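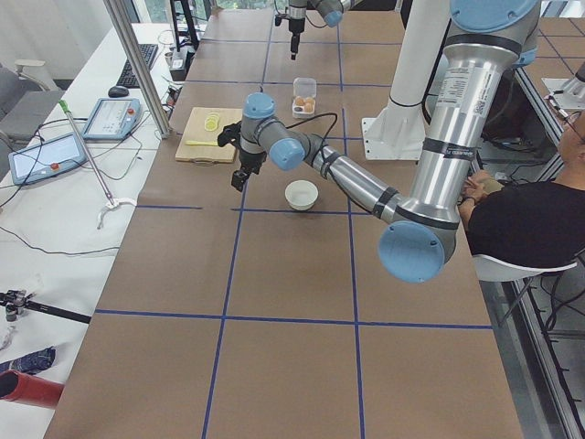
## Sunday, shared shop, lemon slices again

Two arms over the kraft paper, lemon slices on the board, bowl waiting. Goal per the Feveck plan: pick a slice, put it in the bowl, repeat without a person touching anything. I still don't believe the plan.

Position repeat on the near arm is fine when the gripper is closed on nothing. I ran the same move 57 times against a pencil mark on the tape and couldn't fault it. That tells us the arm is good at visiting a pencil mark.

Slices are another matter. The two fingers either skate over the top one or take two at once. Grestow's notes say to drop the grip force to 53 on their scale. Tried it. Drops the slice halfway to the bowl. Went back up and it squeezes juice on the paper, which then has to be replaced, and the tape grid with it.

- Far arm: parked pointing down, not used today. Handoff code is untested and I'd leave it that way until one arm can do the job.
- Eggs: stay in the carton. Someone wrote "eggs next" on the board. No.
- Pendants: both on the side table, cables in a mess. Check which one you have picked up before you jog anything.
- Cycle log stopped at line 513 with no error. Second time. Thaler blames the network, I blame the Thaler logger.

The Clusarport page claims over 2000 clean picks with this gripper. Picks of what? Foam blocks, I suspect.

To try: softer finger pads, and slices fanned out on the board so there is an edge to get under. If the pads don't help I want to talk about a different gripper before more code gets written.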